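We use cookies to keep you signed in and to remember your reading preferences. By continuing to browse you accept our cookie policy. [Accept] [Manage settings]

Church Life > Leadership and Accountability > Flenier report: should the church publish all of it?

pewfourteen wrote:
Starting a new thread so the old one can stay on the pension question. For anyone not following, the elders at Flenier hired an outside firm, Siddiqui, in August to look at how complaints against the former youth pastor were handled. The report is done. Members got a 40 page summary by email. The full report is 2,736 pages with the attachments, and the elders say it will not be released.

I think they should release it with the names of the people who complained taken out. The members paid for it. Am I wrong?

oldhymnal wrote:
You are wrong, in my view. I sat through something like this at another church. Taking the names out does not hide anybody in a congregation that size. If a page says "a girl in the choir whose father taught Sunday school," everyone knows who that is. The summary tells you what was found and what has to change.

pewfourteen wrote:
The summary says "leadership was made aware of concerns on more than one occasion." Which leaders? When? That sentence could cover one elder or the whole board, and two of the men on that board are up for another term.

ruthless_reader wrote:
Agree with pewfourteen. I read the summary twice and there is not one date in it before the firm was hired. A list of who was told and on what day would fit on two pages and would not identify any victim.

oldhymnal wrote:
I would be fine with a list like that. It is a different thing from releasing 2,736 pages.

tmk_deacon wrote:
I am a deacon at Trukimow, the church that planted Flenier, so I have some knowledge but no vote. The engagement letter says the full report goes to the elders and the elders decide what goes out. The members were told this before the work started. You can say it was a bad letter. I think it was. But nobody broke the agreement.

ruthless_reader wrote:
Were the members told, or was it in the back of a packet? There is a difference. Our packet for the annual meeting runs to 500 pages and I doubt many get past the budget.

tmk_deacon wrote:
It was read out loud at a members' meeting. I was in the room as a guest. Someone asked who would see the full report and the chairman answered that the elders would.

grayledger wrote:
I have been on both sides of this. I was an elder when our church had a review, and years before that I was a parent who made a complaint. Long post, sorry.

When we got our report, our lawyer told us to release nothing. We released a summary anyway, and it was bad. It was written to protect us. We did not think of it that way at the time, but I have gone back and read it and I can see it now. 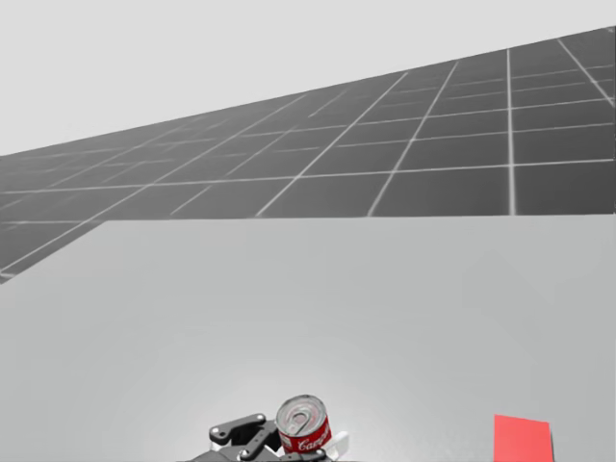
What changed my mind was a meeting with the families. They did not want the whole report out. They wanted to know which of us had heard about it first and what we did the next day. We had left that out because it was embarrassing, and we told ourselves it was for privacy. A summary that stays general is like that gray floor with the white grid on it. The tiles are big and the lines are sharp on the near side, but toward the far left it all crowds together and goes hazy. Ours was clear on the new policies and hazy on the years that mattered. So my advice to Flenier is to ask the people who came forward what they want published, do that, and name the leaders who knew.

oldhymnal wrote:
That is close to where I am. The families should be asked first. I have not heard that they were.

pewfourteen wrote:
They were not, at least not the one I know. She got the same email as everyone else, at the same time, with no call ahead of it.

tmk_deacon wrote:
I did not know that. If that is correct it should have been handled differently and I will raise it with our side.

ruthless_reader wrote:
Please do. There is also a petition on Noteo asking for the dates and the names of the leaders who were told. It had 1,794 signatures when I looked this morning.

oldhymnal wrote:
Flenier does not have that many members. Most of those people do not attend there and some are probably not in the state. I would not put much weight on the number.

ruthless_reader wrote:
Former members count for something. A lot of people left over this.

oldhymnal wrote:
Some of them, yes. I would still like to see a letter signed only by current members. The bylaws let them call a special meeting, and a web petition does not do that.

pewfourteen wrote:
We are working on one. The draft asks for the list of dates and for a contact outside the church for anyone who has not come forward yet. It does not ask for the full report. I still want it published but I was outvoted.

grayledger wrote:
That is a good draft. Send it to the families before you send it to the elders.

pewfourteen wrote:
Will do. I will post here when we have an answer.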